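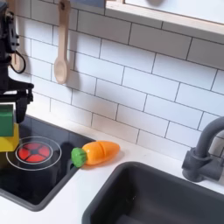 Scoring a stacking task when the gripper lifts both blocks together

Posted by Thulani Hendricks
Topic: Evaluation of manipulation policies

Our department is preparing a report on a policy trained from 2000 teleoperated demonstrations in a toy kitchen. The instruction given to the policy is "put the green block on the yellow block". We ran 936 evaluation trials, divided equally between four starting layouts, so that each layout has 234.

The difficulty concerns trials in which the green and yellow blocks are held in the gripper as a stack, over the hob. The relation between the two blocks is the one requested, but neither is resting on a surface. Our present rule reads: "Success is recorded when green is on top of yellow at any time before the limit." Two scorers have read this rule differently. One accepts a stack in the gripper and the other requires it to be set down.

I should be grateful for guidance on the following points. Should a held stack count? If it should not, must all the trials be scored again? We also place items that play no part in the task, such as the toy carrot on the counter beside the hob, and I would like to know whether contact with these should affect the score.

Reply from Elance

We count it. If the green one is on the yellow one then the robot did what it was told. Changing the rule after the trials have been run looks worse than having a generous rule, in my opinion. I have no view on the carrot.

Reply from the Prurik help desk

The previous reply is correct that a change of rule must be declared, but I would not advise leaving the rule as it stands. The words "at any time" allow a stack that exists for a moment and then falls to be entered as a success.

We recommend that three outcomes be recorded for every trial:

Placed – green rests on yellow, the gripper is open and clear of both, and the stack stands for the whole of the settling period.
Held – green is on yellow but the gripper is still closed on one or both blocks when the time limit is reached.
Not achieved – any other end state.

Report the first as the main result and the second beside it. The two should not be added together in the summary table, although a reader may wish to do so.

A separate note should be kept of which block was grasped first. A trial in which the gripper has the yellow piece while the green cube sits inside the burner ring is at a different stage from one with both blocks in the grip, and a single success figure hides this.

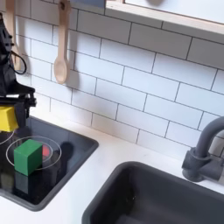 Buthelezi Laboratory, Evaluation Methods Group

Reply on behalf of the group

We agree with the three outcomes above and add the following from our own practice.

Scoring should be repeated from the recordings for all 936 trials, by a person who has not seen the first scores. On our Fullo benchmark the second reading changed 16 entries, every one of them a held stack. The ranking of the policies was unaffected, but the written account of the failures had to be revised.

The settling period must be fixed before the second reading begins. Please state it in the methods section, together with the original wording of the rule.

As to the carrot, contact with items outside the task should be logged in its own column and should not alter the outcome. If the item ends up in the sink or on the floor, make a note of that as well.

Comment from Thulani Hendricks

Thank you. We shall adopt the three outcomes and score the trials again in April. The original rule will be printed in the appendix – I have asked both scorers to sign off the new wording first.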